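Cleaning a floor-standing water dispenser

Quick one, as I did ours in the Killwood office this morning and people keep asking. Takes 20 minutes if you dont stop for tea.

Unplug it first. Hot side off at least an hour before – the tank holds its heat. Take the bottle off, drain both taps into a bucket.

Drip tray next. Grille off, hot soapy water, old toothbrush along the slots. Rinse, leave on a towel.

Now the bottom cupboard. Sit on the floor for this, much easier than bending. Open the door right out so you can get at the corners.
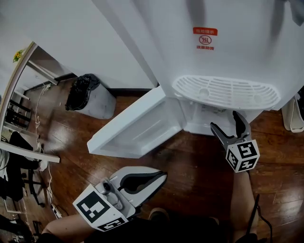

Damp cloth, not a soaking one. Wipe the back of the door and the shallow tray in it, then the sides and floor of the cupboard. Stay clear of any parts at the back – dry cloth only near those. Musty smell? Bit of bicarb on the cloth, wipe again with plain water.

Leave the door open till its all dry. Meanwhile wipe the front, top to bottom, and go round the taps with a cotton bud.

Grille back on, door shut, fresh bottle, plug in. Run a cupful from each tap and tip it away befor anyone drinks.

Ours gets done every March and again after the summer.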